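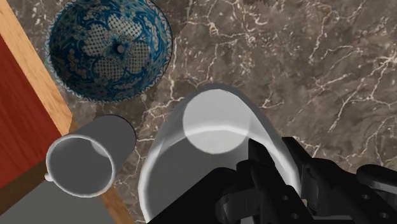
Tigela azul e branca sobre mármore castanho.

10 de outubro de 2020

Post rápido que tenho o forno ligado. Muita gente a perguntar nos comentários pela mudança, então vá, resumo.

Saímos do apartamento em agosto. 31 caixas, e metade eram livros que eu jurei que ia dar. Não dei. A transportadora era a Keder, pontuais, simpáticos, mas cobraram o elevador à parte (931 euros no total, ai). Perguntem isso ANTES de assinar. A sério.

O pior foi a papelada. Água, luz, internet, cada um com a sua linha de apoio e a sua musiquinha. A internet demorou tanto que trabalhei duas semanas num café ao fundo da rua, o Nitinwood, e já me punham a meia de leite na mesa sem eu pedir. Tenho saudades, confesso.

Depois as paredes. Queria um branco quente no corredor, comprei um Durkow que na amostra era lindo e na parede ficou amarelo hospital. Voltei à loja, troquei, pintei outra vez. Duas demãos. As costas ainda se queixam. Gastei cerca de 2000 euros em obras pequenas que "não eram nada", entre tinta, tomadas e o chão do quarto, que rangia em todo o lado.

O que ainda falta:
cortinas na sala (os vizinhos já me conhecem de pijama)
arranjar o estore do quarto
a estante Steiner, desmontada no corredor desde que chegámos, falta um parafuso e não sei qual
mudar a morada no banco, que eu esqueço-me semrpe

Mas gosto disto. De manhã entra sol na cozinha até às onze, e há um melro que canta no telhado em frente. No outro lado só se ouvia a avenida.

Para a semana conto a história do esquentador. Vou que o bolo já cheira.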